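Kitchen automation at Mestomitz

Kitchen automation at Mestomitz is the name most of us use for the robot arm program in the prep kitchen of the Mestomitz canteen, and for everything that changed in our jobs along with it. I've cooked there since well before the arm came in, so I wrote this entry for the Firnau local work wiki, and yes, it leans toward the cooks' side of things!

Background

The canteen feeds the Dunstan works next door and puts out 1,779 meals in a normal week (more in March, when the seasonal crews come in). Prep used to be four of us shoulder to shoulder, and most of what wore us out was plain fetching: pans over here, knives over there, back again.

The planning software is called Nerkia. Every new counter job gets built and run in simulation first, and the cooks look at the renders before anything gets near the real line. I thought that part would bore me silly, but it's where we get the most say.

The simulated counter

The practice counter is a long run of dark veined marble with a Franka Emika arm mounted on a black pedestal beside it. The items on it get moved around from job to job. In the one we argued over longest, the open fingers hang right over the roast chicken, with the knife lying between the food and a white two-handled pan. My gripe was about the knife. I'd never leave one lying loose between me and a chicken, and I said so, and now knife placement has its own line on our review sheet.
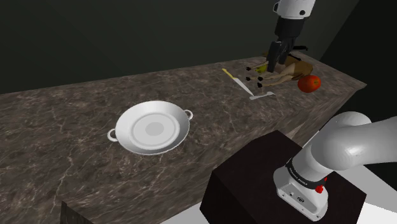 What changed for the staff

Nobody lost a job, but the jobs did get shuffled. Two of us do job reviews for part of each shift, which means sitting down (a novelty in a kitchen!) and writing notes on what the arm should reach for first. We each had 20 hours of paid training for it. The early shift now starts later, and I will defend that change to my last breath.

The downside is the waiting. A person grabs a fork without thinking, and the arm's version of that can take a whole afternoon of notes back and forth. Some of the older cooks also miss the chatter on the line, and I'm with them there. It's quieter now and you notice it.

Cutlery and close work

Small flat things are the hardest to plan for. A fork lies so low on the counter that the fingers have to come in just right, and when there's a knife close by, the reviewer has to say which one matters. We go through those views slowly, with coffee.

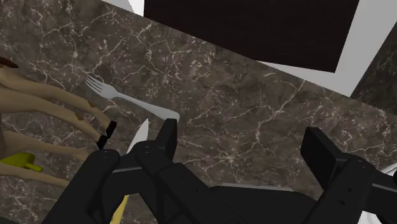

Close work in simulation: the gripper low over the marble, with a fork lying beside the left finger.

Current status

The program covers 80 counter jobs on paper, though plenty of them are still in review. Soups, sauces and anything that needs tasting stay with us. A second counter has been talked about for the Dunstan side, and the cooks there have already asked to see our review sheet.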